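Notes for the talk: Who Decides a Song Is a Hit?

Opening. Don't thank everyone for too long. Ask who has heard the Eda single. Most hands should go up. Then ask who went looking for it. Wait.

Start with the headline version of the story. Eda plays a small room in Putinmont in June, somebody films the chorus, the clip spreads, and by the end of summer she is on every playlist with the word "mood" in it. That's how it was written up in every place I read. The same four paragraphs, moved around a little. One site kept the typo in the second line.

I don't say the clip is fake. I say I would like to know who posted it first, and so far no one who wrote about it seems to have asked.

Slow down here, people will want to argue.

What a music news item is made of these days: a quote from a podcast, a reaction to the quote, and a line saying fans are divided. Fans are always divided. Try to find a fan base that isn't. The item on Eda's "feud" with Corrigan came from one reply he left under one post, and the reply was three words long. It got nearly 40 write-ups. I read most of them on a train and can't recommend it.
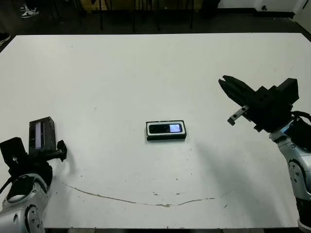

Speaker's own notes, posted August 28, 2022
Filed under: Talks, Pop, Press

Next part is about numbers. Norkex, the label, says the single passed 4,000 playlist adds in its first stretch. Fine. Adds by whom? A playlist with no followers is still a playlist. A playlist made by a cousin is still a playlist. The press release doesn't break it down, and the stories that quote the press release don't either. If the room is bored, skip to the Corrigan clip.

(Check that the sound works. Last time it came out of the left side only.)

Corrigan clip, play to the second chorus and stop. Ask if this sounds like a man having a feud. He announced his tour 2 days after that reply. Maybe that's chance. I've been told I see a plan behind everything, and that may be fair, but tour dates don't book themselves in an afternoon.

Expect the question: so what, it's pop, it was always like this. Partly true. Labels paid for radio play long before anyone in this room had a phone. What bothers me is smaller. The old gossip columns at least had a writer you could blame. Much of what I pulled for this talk had no name on it, or "staff."

Second likely question: is the song any good? Yes, the song is pretty good. The bridge is too long and the drums sound like they were picked from a menu. Say so and move on, or this will take up the whole hour.

Things I couldn't confirm and should not state as fact from the stage:
- that Norkex paid for the Putinmont show
- that the crowd in the clip was invited
- that Corrigan writes his own posts

Closing bit. Read the first sentence from three of the write-ups, back to back, without saying which is which. Don't do voices. Then ask the room which of the writers was at the show. My guess is none, but leave it as a question, I haven't heard back from all of them.

Questions until they turn the lights up. The handout with the links is by the door.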